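Trarance 파지 계획 소프트웨어 진행 보고
2019년 1월 4일
받는 분: Gerkar 지원사업 담당 Saron Tefera 님
쓴 사람: Jesmont 소프트웨어팀 Abenezer Lencho

Saron 님, 새해 인사도 드릴 겸 보고드려요. 지난번 11월 보고 때는 카메라 보정 이야기만 잔뜩 늘어놓아서 죄송했어요. 이번에는 코드가 꽤 움직였습니다! 숫자표는 따로 첨부했으니 여기서는 어디까지 왔고 어디서 막혔는지만 편하게 적을게요.

먼저 인식 쪽이에요. 식탁 위에 흩어진 포장 간식을 하나씩 나눠서 보는 게 이번 분기 목표였잖아요. 사탕처럼 혼자 떨어져 있는 물건은 이제 분할 모듈이 잘 잡습니다. 골치 아픈 건 역시 반짝이는 포장지예요. 금박이나 은박은 조명이 비치는 자리가 하얗게 날아가 버려서, 예전 버전은 봉지 하나를 두 물건으로 쪼개 놓곤 했어요. Tatsuya Yokoyama 씨가 반사 영역을 따로 표시해 두고 경계를 계산할 때 가중치를 낮추는 방식으로 바꿨는데, 이게 생각보다 효과가 좋았습니다. 대신 반투명한 봉지에서는 아직도 뒤에 깔린 무늬를 물건의 일부로 착각해요. 식탁보가 알록달록하면 더 심하고요.
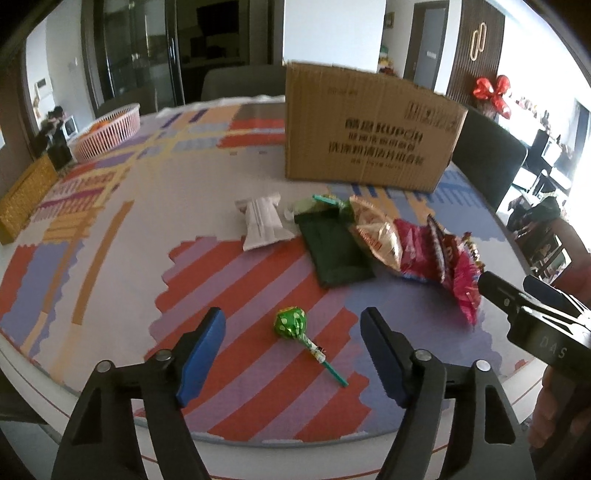
그래서 배경 무늬 문제는 별도 작업으로 뺐습니다. 지금 쓰는 방법은 물건이 놓이지 않은 부분에서 식탁보의 색 분포를 먼저 배우고, 그걸 후보 영역과 비교하는 거예요. 단순하죠? 그런데 단순한 만큼 한계도 뚜렷해서, 포장지 색이 무늬 색과 비슷하면 그냥 지나쳐 버립니다. 깊이 정보를 같이 쓰면 나아질 것 같은데 납작한 봉지는 높이 차이가 거의 없어서 큰 기대는 안 하고 있어요. 다음 분기에 시도해 보고 안 되면 깔끔하게 접겠습니다.

파지 계획은 Ctibor Tóth 씨 담당이에요. 손가락을 얼마나 벌리고 어느 방향에서 들어갈지를 정하는 부분인데, 원래는 후보를 전부 계산한 다음 점수를 매겼어요. 느려도 너무 느렸습니다. 지금은 물건의 긴 축을 먼저 추정하고 거기에 수직인 방향부터 살펴봐요. 막대사탕처럼 길쭉한 물건에는 딱 맞는 방식이고, 빵빵하게 부푼 봉지에는 그저 그렇습니다. 긴 축이라는 게 애매하니까요. 이쪽은 접촉면 폭을 기준으로 다시 짜는 중인데 Ctibor 씨 말로는 코드의 절반은 살릴 수 있다고 해요.

제어 쪽에는 좀 부끄러운 사연이 있어요. 손끝이 목표 지점 바로 앞에서 자꾸 떨리길래 저는 2주 동안 필터 계수만 만지작거렸거든요. 결국 원인은 시간 동기였습니다. 영상과 자세 기록의 시각이 서로 밀려 있었고, 계획기는 한 박자 늦은 위치를 보고 계속 고치려 들었던 거예요. 기록기에서 시각을 한곳에서만 찍도록 바꾸니 떨림이 크게 줄었습니다. 양손을 같이 쓰는 기록에서는 왼쪽과 오른쪽 사이의 어긋남도 따로 검사해야 해서, 기록을 불러올 때 자동으로 확인하는 단계를 넣었어요. 기준을 넘으면 학습용 목록에서 빠지고 사유가 로그에 남습니다.

도구 이야기도 조금 할게요. Wako는 저희가 쓰는 기록 검토 프로그램인데, 이번에 구간 자르기 화면을 새로 만들었어요. 전에는 접근, 잡기, 옮기기 구간을 손으로 시각까지 입력해야 했는데 이제는 손가락 벌림 폭의 변화를 보고 프로그램이 먼저 나눠 줍니다. 사람은 틀린 데만 고치면 돼요. Gebremedhin Mamo 씨가 써 보더니 검토 시간이 거의 40퍼센트 줄었다고 하네요. 다만 잡았다가 바로 놓고 다시 잡는 동작은 한 구간으로 뭉쳐 버리는 버그가 남아 있습니다. 고치는 중이에요. 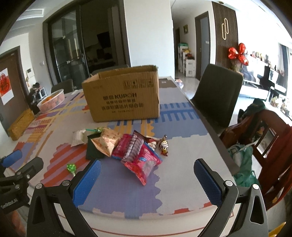 지난번 통화에서 물어보신 것도 여기에 적어 둘게요.

물건들이 서로 겹쳐 있을 때는 어떤 것부터 잡도록 계획하나요?

맨 위에 있고 다른 물건에 가장 적게 닿아 있는 것부터 잡도록 순서를 정합니다. 분할 결과로 겹침 관계를 그래프로 만들고, 위에 아무것도 얹히지 않은 물건만 후보로 올려요. 하나를 옮길 때마다 그래프는 새로 계산합니다. 옆의 봉지가 같이 밀리는 일이 흔해서 처음 만든 순서를 끝까지 믿을 수가 없거든요.

일정은 대체로 계획대로인데 겹친 물건의 순서 계획만 3주 늦어졌어요. 시간 동기 문제를 잡느라 제가 붙들려 있었던 탓이 큽니다. 예산 항목은 바꿀 것이 없고, 저장 장치 구매만 다음 분기로 넘기고 싶은데 승인 양식이 따로 필요한지 알려 주세요. 반투명 포장 시험 결과는 정리되는 대로 Tatsuya 씨가 직접 보내 드릴 거예요.

Abenezer 드림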